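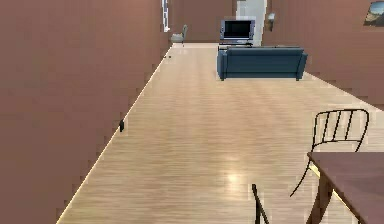
The apartment where the robots learn the evening shift

At Tosska, a company that cleans and prepares rental apartments, the working day of Raíssa Portela used to start with a bucket. Now it often starts with a room that exists only on her screen. There is a long wooden floor, a sofa turned to the television, a dining table with a black metal chair pushed up to it. She knows this room better than her own kitchen, she says, and she has never put a foot in it.

Portela cleaned apartments for Tosska before she became what the firm calls a route trainer. When the company decided to buy floor robots, it did not want to test them first in the homes of clients. It ordered simulated rooms from a small software office, Nultevent, and asked three cleaners to help judge what the machines do in them.

"The engineers asked me where is the dirt," she remembers. "I told them, look at the legs of the chairs. Thin legs are the worst. Crumbs stay there and the machine wants to go past."

The first rooms were too easy. Everything stood straight and there was a lot of open floor. Portela asked for chairs that were not well pushed in, and for a sofa with short feet, where a low robot must decide if it goes under or not. She also asked for a shiny floor. Reflected light had given trouble to the cameras in an early trial, and in an apartment with big windows it can not be avoided.

The system that came from this work is called Tritano. It has 257 rooms in its library, and each plan for a real apartment is tried in the most similar ones before a robot is sent. The robots do the floors. People do the bathrooms, the beds, the kitchen and the last check before the guest arrives.

What has changed for the staff depends on whom you ask. Wing-sze Chung leads the team in the Geddes building, where Tritano has been in use since July. Her cleaners bend less, and two of them who had back pain have told her that the evenings are better. But the schedule became tighter. When the floor was no longer counted as human work, the planning office took the minutes away from each apartment -- all of them, at first.

"They forgot that somebody has to lift the chairs," Chung says. "Somebody has to carry the robot from one door to the next one. It was not on the paper, so it was not in the time."

After complaints, Tosska gave back three minutes per apartment. Chung thinks it should be more. The company answers that it will look at the numbers again when the robots have finished a full winter, with wet shoes and sand in the halls.

Pay is another question. Route trainers earn more than cleaners, but the positions are few, and they ask for reading reports in a form that was written for engineers. Portela studied the reports at home during the first months, with a dictionary. Since then she has made a shorter version in plain words, and the team in Geddes uses it also.

Her longest report had 944 lines. Most of them were the same event, a robot that turned away from a table leg a little too early. She wrote one sentence under it -- "go closer, it is only a table" -- and sent it back to Nultevent. In the next version the robot went closer.

She still cleans two mornings a week, by her own request. The rest of the time she moves through the rooms on the screen, looking low along the walls and behind the sofa, in the places where she would have gone first with the broom.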